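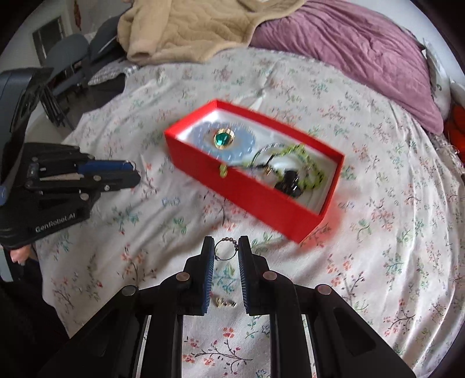
Beaded wire ring at the finger tips, gold charm still on the sheet underneath.

From: Ingrid Haddad
To: Westerberg shared workshop list
Date: 11 May 2024
Subject: Re: Two-arm bench build, small parts

Roland Dunmore wrote:
> Read your notes on the Timholm frame. Two questions before I cut
> anything for mine. Are you still planning to hang both arms off the
> one rail, and have you settled on finger pads? Mine are flat rubber
> and they're fine on blocks and bottle caps but hopeless on anything
> thin. Also, why jewellery? I would have started with screws.
> Roland

Hi Roland,

Taking those out of order.

Jewellery because I had a tin of it, and because it's mixed. Screws are all the same shape. With this lot you get stiff rings, soft strands of beads and little gold bits that lie flat, and they all want a different approach. I'm working through them with the hand-held grippers before I commit to anything on the arms. The job is always the same one: get the piece into the red box without knocking out whatever is already in there.

I've been doing it on the bed at home. I know the bench would be the proper place, but the cover has some give and I wanted to see how I'd come at a piece that isn't sitting on a hard surface. The arms will get a foam mat over the Varnico board, so it's a fair stand-in.

Here's where I've got to.

1. Pads. Go ribbed. The ones on these are blue, with the ribs running across the inner face of each finger, and I'd copy the idea for yours before spending money on anything fancier. Small earrings are the piece I care most about. I aim to take them right at the ends of the fingers, so the front of the earring stays clear and can be seen going into the box. If you hold it deeper you lose sight of it and you're guessing. 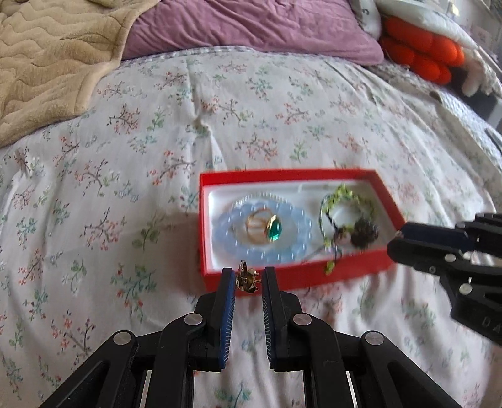
2. Approach angle. With two grippers over one small box you run out of room fast. I keep one low and in front and bring the other in on the diagonal from the side. On the build that means the rail has to be longer than we drew it. I'm adding 200 mm, and the second arm will sit on its own carriage.

3. Strands. The green beads are the worst of the lot. They tangle with anything dark and lumpy in that end of the box, and they like to hang over the front wall. I don't have a good method for that yet. Tanner Kowalchuk suggested lifting from the middle of the strand and lowering one end first. I'll try it on the arms in November when the drivers are in.

4. Box. White lining is good for seeing the pieces. I'd fix the box down on the bench with a couple of clips.

5. Power. 24 V supply for both arms, fused separately. Raelene Kerslake has checked my wiring sketch and wants the stop button moved to the left-hand post. Please do the same on yours so they match.

To your first question, yes, still the one rail, just longer.

If anyone has an offcut of extrusion over 117 cm, I'll take it off your hands. Jonalyn Manalo has the key to the metal rack if you need to drop it in while I'm away.

Ingrid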